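Why I went back to a roof box

When we got home from the lake in May I told Amancay Troncoso I was done with roof boxes forever, and she laughed, because she has heard me say this kind of thing before (see also: camp stoves, trailers, and the year I swore off tents). And sure enough, I have a new one sitting on top of the wagon. It's the Orellana from Cedus, the long narrow one, and I'm already fond of it.

The old box was a hand-me-down from Beathag Lennox, who used it for skis and never had a complaint. We were asking a lot more of it. We'd stuff it with sleeping bags and rain gear and the kids' boots until the lid had to be sat on, and then wonder why the latch popped open at the first rough patch of road. My crossbars are rated for 150 pounds, box included, and I'm a little ashamed to say I had never once looked that up.

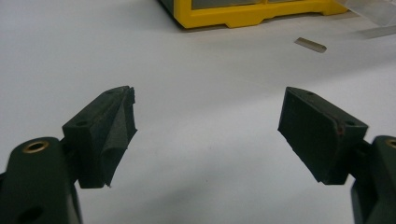 So this time I did my homework, such as it was. I wanted a lid that opens from both sides, for one thing. Our driveway has a hedge right up against it and I was tired of climbing through the car to reach the far latch. I also wanted clamps I could work with cold hands — the old ones had little wing nuts that rolled away under the car every single time.

We've put 1516 miles on it so far, most of them highway, and it's a good deal quieter than I expected. There's a low hum if you get going fast with a crosswind, but the radio covers it. Gas mileage took a hit, of course. I take the box off between trips now, and it lives on its side in the garage behind the bikes.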